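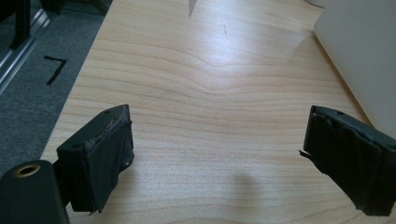
Oiling vs varnish on a desk top, help please

fulvio_t
Right, got a light wood desk top, second hand, no idea what's on it if anything. Want to finish it before term starts in August. Half the internet says hardwax oil, other half says varnish and be done with it. It's for daily use, tea, laptop, kids' homework. Budget small. What would you do?

Dravitz
Oil. Every time. You can patch a ring mark in ten minutes. Varnish goes, you're sanding the lot.

monti_shed
Disagree. Kids + tea = varnish. Water based, satin, thin coats. Did my daughter's four years ago and it's had nail varnish remover on it, paint, the lot. Still fine apart from one corner

Dravitz
Nail varnish remover didn't touch it? Come on.

monti_shed
Left a dull patch. That's the corner.

Clémence R.
Before you pick anything find out what's on there now. Few drops of water on a bit underneath. Sits in beads, there's a finish. Soaks in and goes dark, probably bare. Oil over old varnish stays sticky for weeks, ask me how I know

fulvio_t
Did the water thing just now. Soaked in on the underside but the top sort of half beads? So maybe only the top was done.

Clémence R.
Sounds like old wax or a very tired oil. White spirit and a rag, lots of rags, then sand. Wax will clog your paper otherwise.

Bulus
If it's veneer go EASY with the sander. Look at the end edge, if the grain lines don't carry on over from the top it's veneer, or could be an edging strip stuck on. I went through one in the time it took to answer the phone.

Remo P
what grit are people stopping at? I went to 600 on mine and the oil barely went in, looked lovely for a month then patchy

Dravitz
600 is miles too fine for hardwax. 120 then 150, stop. Read the tin.

monti_shed
Tin on mine said 240 between coats. Different stuff obviously. That's between coats of varnish, not the bare wood, before anyone jumps on me

Iraís
Nobody's mentioned colour. Oil turns pale wood yellowy, if you like it blond get one of the ones with a touch of white in. Test it underneath first. My sister's went the colour of a digestive and she's still cross

fulvio_t
Do want to keep it pale yes. Is the white stuff harder to put on?

Iraís
Bit. Stir it loads, pigment sinks. Wipe off more than you think you shoud

Dravitz
2 thin coats, overnight between. And lay the rags out flat outside to dry, don't screw them up in the bin. They can go up on their own.

Bulus
^ this. Mate of mine lost a shed door.

monti_shed
And varnish rags don't do that if it's water based, just saying

Dravitz
Give it a rest

fulvio_t
Ok leaning oil, the white one. Will do the spirit and rags bit tonight if the rain holds off, got to drag it outside. Anyone know if 2 coats will do round where the mugs go or do I want a third

Clémence R.
Third on the mug side won't hurt but do it thin. Coasters cheaper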